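# Fourteen months to move a bread roll

Jabari Minja did not try to sell me on his robot arm, and I liked him for that. He calls the project Skiron and builds it in a bay at Stidside, a shared workshop where most people make furniture.

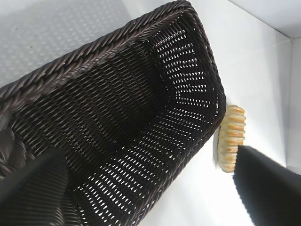 *Interviewed at Stidside — Saturday, January 21, 2023*

The job is bread and a wicker basket on a white table. I asked why anyone would need that done by machine.

"They don't," Minja said. "I wanted something with ridges, a bit awkward to hold. Blocks are too easy."

He has spent $826 on parts, and more than 664 runs are in his log. I asked what share of them he'd call good. He wouldn't give me a number. 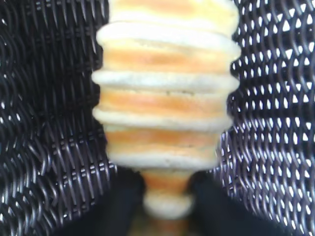 "Depends what you count," he said. "If it lets go an inch early and the roll still lands in the basket, is that a success? My friend Kun says yes. I say it got lucky."

I'm with Minja there. Too many home builds get judged by their best video, and he admits his own posts on the Wokari forum left out the misses. 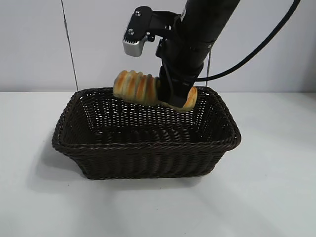 He does defend the small camera on the arm. "Before that I was guessing. Now I can at least see what the fingers see — and then argue with it."

Seeing isn't the same as knowing how hard to squeeze, I said. He agreed, and told me the grip force is still one fixed setting he picked by hand.

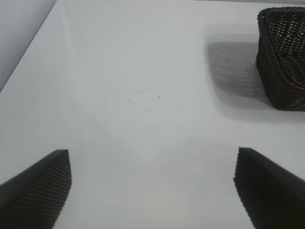 "Move the basket 2 inches and I don't trust it," he said. "I'd like to fix that by February."

I asked which February. He laughed, then said he'd rather not be quoted on it, and then said fine, go ahead.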